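I have finally cleared out the junk drawer, and by drawer I mean the drawer plus the two shoeboxes and the coffee can that caught whatever the drawer wouldn't take. If you've been reading along for a while you know I've been promising this since June. Well, it's done! Mostly!

It started because I needed one rubber band. One! I had a bag of rice with the top torn the wrong way and I stood there in the kitchen digging past dead pens, a Flotico tape measure that only pulls out to 30 inches before it sticks, and a key to (I think) a bike lock I gave away. No rubber band. So I dumped the entire thing out on the table and there went my evening.

My first plan was to sort into little jars. I had 15 of them saved up, all washed, and I felt very smug for the first twenty minutes. The trouble with jars is that small stuff goes to the bottom and stays there, and you end up tipping the whole jar into your hand to find the one screw you want. I gave up on jars and went looking for something low and open.

What I like now is a shallow bin with sloped sides. You can get your fingers under a washer if you slide it up the slope, where in a straight-sided box it just sits in the corner laughing at you. Mine is from Kimenow and it was marked down because of a scratch, which I could not care less about. Metal bins get scuffed up in a week anyway – mine already has smudges all over the floor of it and I've stopped wiping them. A bin that looks used is a bin I'm not afraid to throw a wrench in.

The other thing I've changed is how much goes in at a time. I used to heap everything up and paw through it. Now I put in a handful of things, line the small ones up along one side, and decide on those before I add any more.

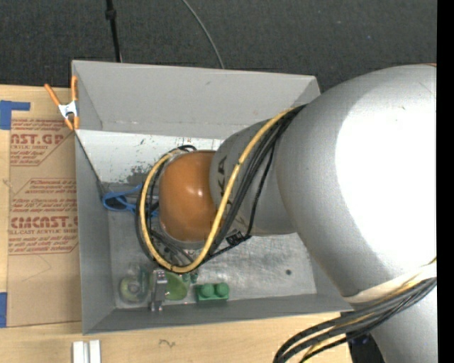

It's slower, sure, but I don't get that glazed feeling where everything starts to look like it might be important. And rubber bands go off to the side on their own, because they grab onto everything else if you let them. I kept 76 of them, by the way. I did count, I was curious. The brittle ones went in the trash.

Cords were the worst part. I had a Simura charger for a phone I don't even remember owning, and 5 of the same white cable. I kept two and put the rest in the giveaway bag.

Still to do: the coffee can. It's mostly picture hooks and I'm a little scared of it. I also want to try those Ugwu drawer dividers a couple of you mentioned in the comments, so if you have them, tell me whether they slide around when you open the drawer too fast. I always open the drawer too fast.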